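How do you teach a robot to tidy up toys?

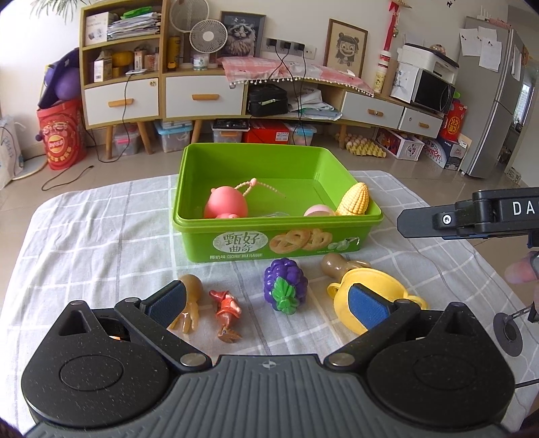

Ayana Tamiru
Science writer, Dotville young readers' pages
2026-04-28

Putting a toy in a box is easy for you. You look at it, reach out, close your fingers and let go over the box. You do not have to think about how hard to squeeze.

A robot has to learn all of this. One way to teach it is to let it copy people, and a team called Restach has been testing how well that works.

Showing, not telling

You could try to write the robot a list of instructions: move forward, close your fingers, lift. The trouble is that every toy is different. A toy cup with two handles has to be held in one way and a bunch of toy grapes in another. The list would get very long, and it would go wrong as soon as someone brought in a new toy.

So the Restach team shows the robot what to do. A person holds a tool called a gripper, which has two black fingers with blue pads on the tips. The person uses the gripper to pick up toys, and a camera on the tool records what happens. Each recording of one job, from start to finish, is called a demonstration.

Toys are good for this kind of work because they come in so many shapes. There might be an octopus, a pig and a corn cob on the same table, with a green biscuit box to put things in.

What does the robot learn?

The recordings go into a computer program called Flalta. It looks for links between what the camera saw and how the gripper moved. If the toy was on the left, which way did the person go? How far apart were the fingers before they closed?

After looking at enough demonstrations, the program can make a guess about what to do with a toy in a new place. The guess is sent to a robot arm, which has the same kind of fingers as the hand-held tool. That matters. If the fingers were a different shape, the robot would be copying someone with very different hands.

The test

The team wanted to know how many demonstrations a robot needs. They trained the program twice. The first time they gave it 64 demonstrations, and the second time they gave it 800. Then the robot had 186 tries at picking up a toy and putting it in a box.

With 64 demonstrations, it often closed its fingers too early, or pushed the toy along the table. With 800 it did much better. It still found long, thin toys hard when they were lying close to something else.

The team also found that it helped to record in ordinary homes. A real room has a fridge, a fan, pictures on the wall and things on the floor. A robot that has only seen a bare laboratory can get muddled by all of that.

Next, a second team, Gebru, will repeat the test with different toys. Scientists do this to check that a result was not just luck.

Words to know

Gripper: the part of a robot, or a hand-held tool, that holds things.
Demonstration: a recording of a person doing a job for a robot to copy.
Training: giving a computer program lots of examples to learn from.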